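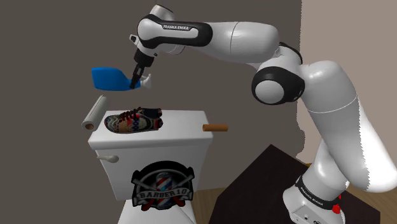 A simulated Franka Emika arm holding a blue plastic object over a toilet tank, from the Brindatance test scenes.

The lead planning engineer at Brindatance would like it known that the shoe is supposed to be there. "We have a scene generator," she says. "It picks furniture and it picks clutter. It has no taste."

Her team of two writes Fovari, a motion planner for robot arms that runs most of its life in simulation. Each night it gets 2000 fresh scenes and has to move one object in each without hitting anything else. By morning there is a list of the ones it got wrong, and she reads it with her coffee.

I ask about the paper towel roll, which hangs in the air beside the tank at an angle no paper towel roll has ever chosen for itself.

"Floating things are good for a planner," she says. "A planner that assumes everything sits on a surface will cheat. It learns where tables are and stops checking." Her colleague, who wrote the collision checker, puts it less kindly. "The old version thought air was free. It would swing the elbow through anything you hung up there."

The old version was thrown out in September. What replaced it spends 300 milliseconds on a first path and then keeps shaving corners until somebody tells it to stop. Picking that number took four meetings. "I wanted less," he says. "She wanted it to work."

Most of the failures now are dull ones. A gripper closes on the wrong side of a handle, or a wrist joint gets near its limit and the planner takes the long way around, like a man refusing to ask directions. Last week's list had 52 entries, and more than half came down to one mesh with its surface normals inside out. They found it in an afternoon and argued over whose mesh it was until dinner.

Does she ever want nicer scenes, for visitors?

"We made one once. A kitchen, a mug, very clean light," she says. "The planner passed every time. We learned nothing from it, so it's on the home page."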